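적용 제품: Groment 목재 오일 3283(투명), 3464(호두색)
적용 대상: 집성 원목 상판, 도마형 작업대, 원목 선반

## 4. 원목 상판의 오일 마감

이 장은 코팅되지 않은 원목 상판에 Groment 오일을 처음 도포하는 절차와 이후의 보수 절차를 다룬다. 우레탄이나 래커로 마감된 상판에는 오일이 흡수되지 않으므로 4.2의 연마 작업으로 기존 도막을 완전히 제거한 후 진행한다. 상판 설치와 실리콘 시공은 3장을 참조한다.

### 4.1 준비

다음 공구와 소모품을 준비한다.

- 오일 3283 또는 3464 (두 제품을 혼합하여 사용하지 않는다)
- 사포 120번, 180번, 240번
- 연마용 블록 또는 원형 샌더
- 보풀이 없는 면포
- 니트릴 장갑, 방진 마스크
- 물을 채울 수 있는 뚜껑 달린 금속 용기
- 목재 함수율계

> **경고: 자연 발화**
> 오일이 묻은 면포는 산화열로 인해 스스로 발화할 수 있다. 사용한 면포를 뭉쳐 두거나 쓰레기통에 그대로 버리지 않는다. 사용 즉시 물에 완전히 담가 금속 용기에 밀폐하고, 지역의 폐기 기준에 따라 처리한다.

작업 공간은 환기가 가능해야 한다. 도포 중과 경화 중에는 상판 온도를 15 °C에서 25 °C 사이로 유지한다. 장마철인 7월에는 경화 시간이 길어지므로 제습기를 가동한다. 제습기의 토출구를 상판으로 직접 향하게 하지 않는다.

### 4.2 표면 연마

1. 상판 위의 물건을 모두 치우고, 싱크 및 쿡탑 테두리에 마스킹 테이프를 붙인다.
2. 함수율계로 상판의 양 끝과 중앙을 측정한다. 측정값이 12%를 초과하면 작업을 중단하고 상판을 건조시킨다.
3. 120번 사포로 전체 면을 나뭇결 방향으로 연마한다. 얼룩이 남은 부분만 집중적으로 연마하면 면이 패이므로 주변까지 넓게 작업한다.
4. 180번 사포로 120번의 연마 자국이 보이지 않을 때까지 연마한다.
5. 물을 적셔 꽉 짠 면포로 표면을 닦아 나뭇결을 일으킨다. 표면이 완전히 마를 때까지 기다린다.
6. 240번 사포로 가볍게 마무리한다. 모서리는 손으로 작업하며, 샌더를 사용하지 않는다.
7. 진공청소기로 분진을 제거한 다음 마른 면포로 닦는다.

**참고:** 240번보다 고운 사포를 사용하면 표면의 기공이 막혀 오일 흡수량이 줄어든다.

**주의:** 철 수세미를 사용하지 않는다. 참나무 등 탄닌이 많은 수종에서는 잔류 철분이 수분과 반응하여 검은 얼룩을 만든다.

### 4.3 도포

1. 용기를 흔들지 말고 막대로 바닥까지 저어 침전물을 고르게 섞는다.
2. 상판 하부면부터 도포한다. 상부면만 도포할 경우 양면의 흡습 속도가 달라져 상판이 휠 수 있다.
3. 면포에 오일을 묻혀 나뭇결 방향으로 얇게 펴 바른다.
4. 단면(마구리)에는 오일을 충분히 공급한다. 흡수가 빠르므로 마른 부분이 생기면 즉시 덧바른다.
5. 15분 후 흡수되지 않은 오일을 마른 면포로 모두 닦아낸다. 표면에 오일이 고인 채 경화되면 끈적임이 남으며, 이 경우 4.2의 5단계부터 다시 작업한다.
6. 12시간 이상 건조한다.
7. 3단계부터 6단계까지를 반복하여 총 3회 도포한다. 매회 도포 전 240번 사포로 표면을 한 번 가볍게 문지르고 분진을 제거한다.

마지막 도포 후 24시간 동안 상판에 물건을 올리지 않는다. 완전 경화까지는 7일이 소요된다. 이 기간에는 물걸레질을 하지 않으며, 고무 받침이 달린 기기를 한곳에 오래 두지 않는다.

### 4.4 색상 선택

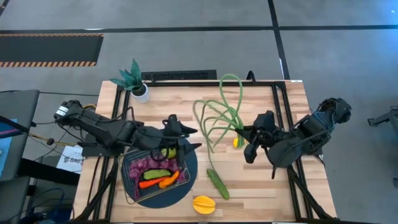
오일의 색상은 상판의 수종과 원래 명도를 기준으로 결정한다. 3283은 안료가 없는 제품으로, 도포 후 나뭇결의 대비가 약간 강해지고 전체 색조가 따뜻해진다. 3464는 갈색 안료를 포함하며 수종에 따라 발색 차이가 크다. 사진의 작업대처럼 판재가 밝은 꿀색을 띠는 집성 상판에서 현재의 색조를 살리려면 3283을 선택한다. 같은 밝기의 상판에 3464를 적용하면 판재별 흡수 차이가 줄무늬로 드러날 수 있으므로, 상판 하부면에서 시험 도포한 뒤 자연광 아래에서 결과를 확인한다. 시험 도포의 색상은 24시간이 지난 후 판정한다.

3464를 도포한 상판을 3283으로 변경하려면 착색층을 모두 연마해야 한다. 반대의 경우에도 120번 연마부터 다시 실시한다.

### 4.5 점검 및 보수

상판에 물방울을 떨어뜨리고 5분간 관찰한다. 물방울이 맺힌 상태를 유지하면 마감층은 정상이다. 물이 스며들어 목재 색이 짙어지면 해당 부위를 보수한다.

| 증상 | 원인 | 조치 |
|---|---|---|
| 표면이 끈적임 | 잔여 오일 미제거 | 240번 연마 후 1회 재도포 |
| 흰색 원형 자국 | 고온 용기 또는 수분 | 완전 건조 후 해당 부위 재도포 |
| 검은 점 또는 띠 | 철분과 탄닌의 반응 | 180번 연마, 잔류 시 옥살산 처리 |
| 단면의 갈라짐 | 급격한 건조 | 단면에 오일 추가, 실내 습도 조정 |
| 보수 부위의 광택 차이 | 국부 도포 | 판재의 이음선까지 넓혀 재도포 |

**주의:** 옥살산은 피부와 눈을 자극한다. 보호 장갑과 보안경을 착용하고, 제조사의 안전 자료를 먼저 확인한다.

일상 청소에는 중성 세제를 희석하여 사용하고, 닦은 후 마른 천으로 물기를 제거한다. 염소계 표백제와 연마성 세제는 마감층을 손상시킨다.

### 4.6 보관

개봉한 오일은 뚜껑을 닫아 직사광선이 없는 곳에 보관한다. 표면에 막이 생긴 경우 막을 걷어내고 남은 오일을 여과하여 사용할 수 있다. 오일 전체가 젤 상태로 굳었다면 폐기한다. 보관 온도는 5 °C 이상 30 °C 이하이며, 41 °C를 초과하는 환경에 노출된 제품은 사용하지 않는다.

교체용 뚜껑과 면포는 Porkham 부품 목록에서 주문한다. 주문 시 오일의 제품 번호와 용기 바닥의 제조 번호를 함께 기재한다.

문서 관리: Ridwan Simanjuntak, Groment 기술자료팀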